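27 juin 2024, par Tomomi Kubo
Rubrique : Accessoires atelier > Tapis et surfaces

Tapis d'établi antistatique Jokau, 90 x 62 cm

Tapis souple à deux couches, livré roulé avec cordon de terre et bouton-pression. Dessous antidérapant, épaisseur 2,000 mm. Le poser à plat presque 13 heures avant usage. Nettoyage à l'eau savonneuse, sans solvant. Coloris bleu ou gris, coupe possible au cutter.
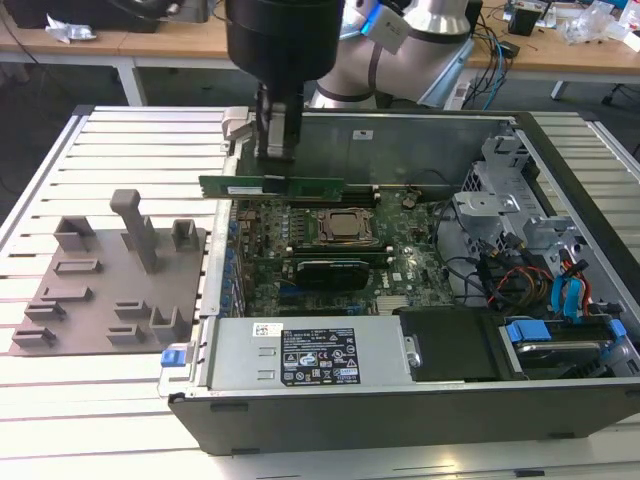
Barrette mémoire au-dessus d'un boîtier ouvert, couché sur le côté.

Retour accepté si le tapis n'est pas découpé.

Dernière mise à jour : octobre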